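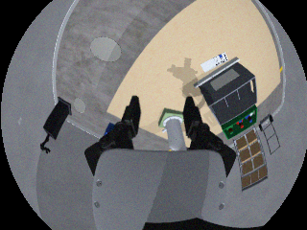
The wrist view in Muto, fingers open on either side of a white cylinder.

The Night Crate

Henrik Ehlers had the laptop open on the bottling line when I came in, right on top of the belt, where he would have yelled at anybody else for putting it.

"Come look at this," he said. "Bring your coffee. No, leave your coffee. Come look!"

It was October and the seasonal crew had gone home to Skoswood or back to college, and what was left was Henrik, me, and 3,000 bottles of ginger soda that had to be moved out of one kind of crate and into another before Schumacher would take them. Schumacher wanted gray crates. We had always used green. I had been moving bottles from green to gray since before breakfast and my thumbs had stopped bending.

On the screen was a room. Plain gray walls, a table, a white arm standing behind it. Nothing in it was real, and it took me a second to be sure of that, and then I spotted the blue crate thing off to the side and couldn't tell what was holding it up, and that settled it.

"That's Muto," Henrik said. "That's the trial. Zandis gives you the room and the arm and you practice in there, as long as you want, and when you've got it right they send you the real one."

"And if you don't get it right?"

"Then you've broken some pretend bottles."

I should say I'm the doubter in the family. Henrik is my mother's brother and he has bought, in my lifetime, a label machine that put labels on everything but the bottles and a forklift with no reverse. So I pulled up a stool expecting to be sorry for him.
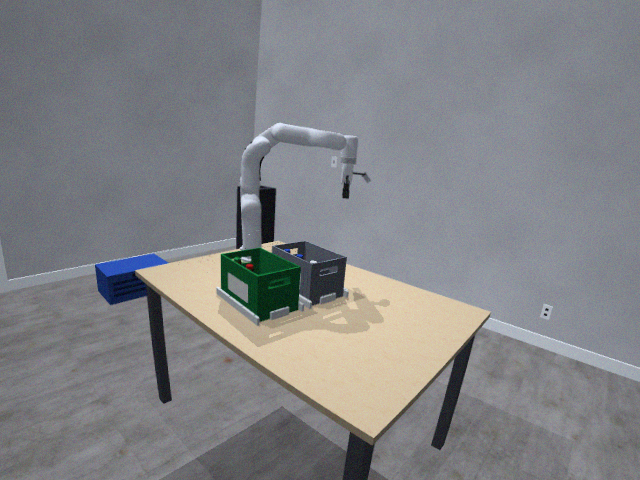

Muto over the table, with the green crate and the gray one side by side.

He showed me how you started. You put on a headset if you had one, which we didn't, or you used the little handle that came in the box, which we did. It was a fat pen on a jointed stalk. You moved the pen and the arm moved. You squeezed and the fingers squeezed. Henrik's hands are like shovels, and I watched him lean in with his tongue between his teeth and lower that gripper so softly that I caught myself holding my breath over a bottle that didn't exist.

He knocked it flat.

"Again," he said, and hit a key, and the room put itself back the way it had been.

I loved that key. I want to be clear how much I loved it. I had spent the whole day in a building where every mistake had to be swept up and hosed down and written on a clipboard, and there was this room where you could tip over a whole crate and get it back for free!

"Let me try," I said.

I was terrible too, and then I was a little less terrible. The trick was to quit watching the arm from across the room, because from there you feel like you're working a crane at the fair and you always come down too far to one side. There was a second view, from the wrist, all bent and swimmy like looking through a peephole, and I hated it for the first ten minutes. Everything leaned. The floor curled up at the edges. But the two fingers stayed put, right there at the bottom where your own hands would be, and when the bottle slid in between them you just knew. I squeezed. The bottle came up. Henrik hit me on the back so hard I dropped it.

"Did it count?" I asked.

"It counted! It saves the good ones. It learns off them, that's what I'm telling you. You show it and show it and then you let go."

The booklet said the same thing in longer words, and I'll give Zandis credit for the booklet. It had been written by a person who had plainly done the job. There was a page on what to do when you got frustrated (stand up, it said, and go look at something far away). There was a page on bad habits, and I had both the ones it warned about, grabbing early and letting go high. What it didn't have was one word on setting the handle up left-handed, and Henrik is left-handed, so we lost a good half of the evening to that before he turned the whole stalk around and fixed it with tape.
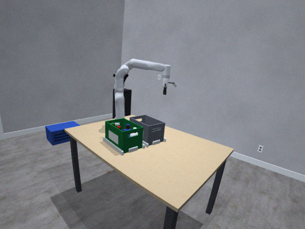

Gripper open, high above the tabletop, before another try.

By nine o'clock we were taking turns. We had a system. Whoever wasn't driving read the tries off the screen, and whoever was driving wasn't allowed to talk. Henrik's were slow and careful and came in from the left. Mine were quick and a bit sloppy, and I worried about that until I found the page saying it was good for the arm to see more than one way of doing things. I read that page to him twice.

"So it's going to pick up your manners," he said.

"It's going to pick up yours, and then it'll buy a forklift."

He laughed so hard he had to set down the pen.

We ate the last of the crackers out of the office drawer. My mother called to ask if we were dead. At some point the rain started on the tin roof and neither of us got up to check the gutter, which tells you something, because Henrik checks that gutter the way other people check their phones.

Then he said, "Okay. Hands off."

He laid the pen on the belt and pressed the green square in the corner of the window, and we sat there with our hands in our laps like kids in church.

Muto thought about it for a moment. Then it swung out and hung there, and I felt my own wrist turn to help it. 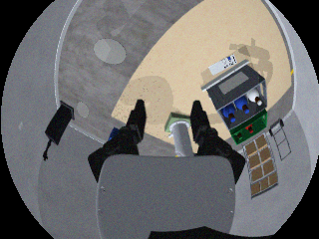
"Come on," Henrik whispered. "Little lower. Little lower, sweetheart."

It came in from the left, slow and careful. I knew that move, I'd been staring at it for hours. And then near the bottom it got impatient and dropped the last bit all at once, and that was me, that was exactly me, and I grabbed his sleeve. The fingers closed. The thing came up straight, wobbled, and kept coming.

Neither of us said a word until it was standing in the gray crate.

It missed the next one completely. It put the one after that down so hard that it bounced, and then it got 2 in a row, and Henrik got up and walked all the way to the loading door and back with his hands on top of his head.

"They'd send the real one before Thanksgiving," he said. "I'd have to ask about the power. And that corner would have to be cleared out."

"I'll clear it."

"You don't even like buying things."

"I'll clear it tonight," I said, and reached past him for the pen. "Shove over. It's letting go too high and I want to show it again."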